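Tikdale notebook, burger stacking
November 2023
Kulap writing, Ritu on the second shift

We passed 900 demos on the burger task and I am still not bored of it! Chanida was right that food shapes would teach us more than the blocks did. Everything slides, everything leans, and no two stacks come out alike, so the set has a lot more spread in it than the block set ever had.

Setup is the same as the last entry. White tray in the middle, the clear containers around it, one operator driving the arm and one person on resets. I've stopped lining the containers up with the tape between episodes. Kanini looked at the old runs and found that the policy had more or less memorized where the patties live, so now we nudge each container a little every time (a finger's width is plenty) and swap which side the cheese starts on every 48 episodes.

The top bun is where the good stuff is. On a straight stack it's one drop and you're done, but when the cheese has gone in crooked the bun comes down tilted and the operator has to work out what to do with it. Ritu has gotten really nice at this. She leans the fingers on the side of the bun and thinks before letting go, and I want as many of those moments in the set as we can get.
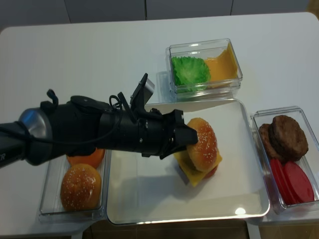

Keep or toss

Keep: tilted buns, cheese corners sticking out, tomato peeking past the edge. If the stack is still on the tray and the operator is still working on it, it's a keeper. Tag it "messy" so Rattana can pull those separately for training.

Keep: slow fixes. I used to cut anything with a long pause in it. Please don't, the pause before a correction seems to help, and Rattana wants to test that properly.

Toss: anything where a hand comes in before the stop signal. We had 9 of these, mostly mine, sorry.

Toss: episodes where the wrist sensor stream drops. Check the cable loop before you start a batch, it likes to work itself tight when the arm reaches for the far container.

To do

- Get to 1,000 before we retrain. Ritu thinks one more long session will do it.
- Ask Chanida if we can add a run with two patties per burger. I really want to see that one!
- Write up the "messy" tag so the January people use it the same way we do.
- Wipe down the tray between batches, fingerprints are showing up in the overhead lights.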